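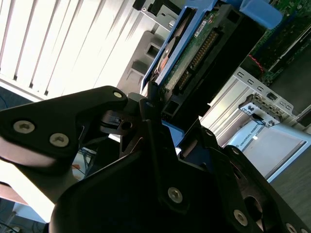 When do the new engine seals come in?
From the July round, for all classes, with the old seals accepted up to scrutineering of that round and not a minute past it.

HELERO KART CLUB
Minutes of the rules meeting, 8th April

1. Last minutes. Approved after the spelling of "carburetor" was corrected, again, in both places.

2. Seals. Drotico quoted for 1000 numbered seals, delivered in 2 batches. The meeting asked whether a club with our entry list needs 1000 seals. The smaller pack costs more. Order approved.
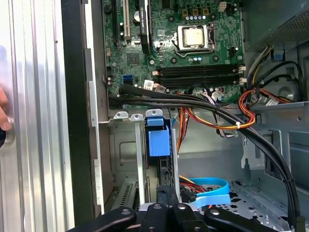

Open tower with the motherboard showing.

3. Noise. The village has written once more. The meter reading at the Bélanger hairpin was within the limit, as was the reading at the gate. The letter also objects to the commentary, for which there is no limit. The speaker by the paddock will be turned to face the woods.

4. Tires. Simia proposes one compound for juniors and seniors alike. Juniors' parents were in favor until they heard the price, and seniors were in favor until they heard it was the juniors' tire.

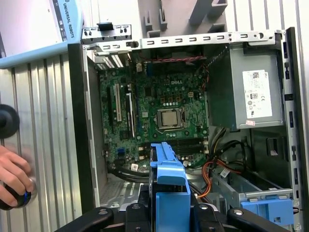
After 5 speakers had each promised to be brief, the vote was put off to the next meeting. Anyone with lap times on the Simia set should send them in before then, with the air pressures, please, and not just the good laps.

5. Kart 534. Protest over bumper position at the last round. The bumper was found to be in the wrong place and the protest form was found to be unsigned. Penalty stands, fee kept.
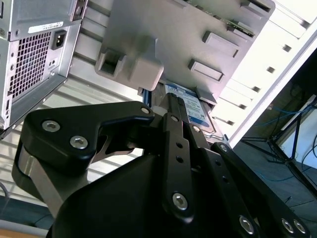
Computer case, with black links and silver hex screws in front.

6. Any other business. The paddock tap still drips. Carried over.

Meeting closed.

2 comments | 5 shares

Recent items
Junior tire pressures: a reminder
Paddock map for the July round
How to fill in a protest form
Bélanger hairpin curb repairs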